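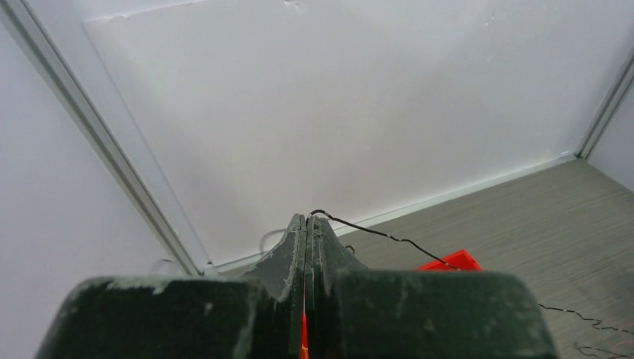
Print this page
E-mail this page

Ticket: parish website, livestream and notices
Opened by: Nerys Pumphrey
Status: open, in the sense that a wound is open

2020-10-17. Sunday service stream on Nullent drops out at 29 minutes, every week, just as the sermon starts. Several parishioners have written to say how much they enjoy the new format. Please fix anyway.

Reply, Carys Llewellyn: Checked the account. Our plan has a 30 minute cap, and the stream goes live a minute early so people can watch the organist find her glasses. Upgrading needs the approval of the account owner, listed as Lleucu Ruddock, who moved to the coast two vicars ago.

Update: Lleucu R. has been reached. She had no idea she owned anything. Password reset went to her old parish address, which forwards to the office printer - the paper kind of forwarding. Retrieved from tray.

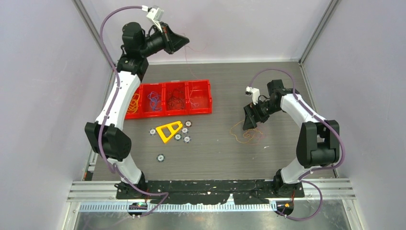 Cap lifted. Test stream of an empty church ran through to the end and picked up 11 viewers, a better turnout than evensong.

New problem, Eluned Wogan: picture now fine, but the hymns arrive well behind the choir's mouths. My mother thinks we are miming.

Reply, Carys Llewellyn: Audio delay had been set to 2 seconds in the Barnovo mixer, by hand, to match the old laptop. Set it back to zero. Please leave the coloured knobs alone, including the one labelled "Reverence". It is reverb. Somebody ran out of label.

Nerys: Sound matches now. Could the notices page stop announcing the Lent lunches?

Carys: It could if I had the login for it. Lleucu Parri set that page up, and she says the password is on a sticky note in the vestry cupboard. The vestry cupboard is locked. Waiting on key.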